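Filed under: Work, Automation

Since May our section at Clatine has spent its shifts with hand-held grippers, folding and sorting clothes so that a machine can later be trained on the recordings. Before that I did garment handling by hand at the returns bench for two years. The target then was 600 items a shift. Now it is 36 completed recordings, each reviewed before it counts.

The unit is worked with the whole hand on the grip. The fingers open and close in one plane only, so a sleeve has to be approached side-on. Large dark items are the slowest, as the edges are hard to find – two grippers, one at each end, is the method we settled on.

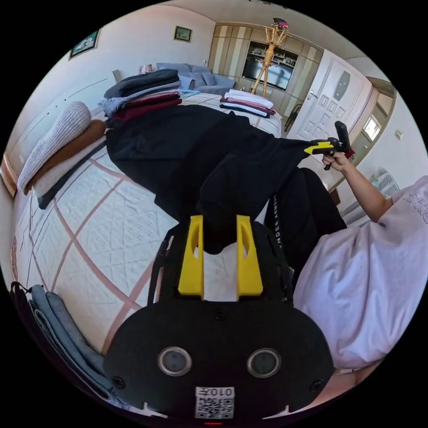
Lifting a black garment off the bed with both grippers, folded stacks behind.

Charmaine Adams keeps the log. Of the first 362 recordings, most rejections came from pinching too much fabric at once. Shalini Sachdeva rewrote the work sheet in July to put the pinch point near a seam, and my own rejections dropped after that.

Pay is unchanged. The work is lighter on the back and harder on the wrist and thumb, and breaks are now fixed by the clock. The returns bench is still running with fewer people on it. We have asked what happens to those posts next year and have no answer yet.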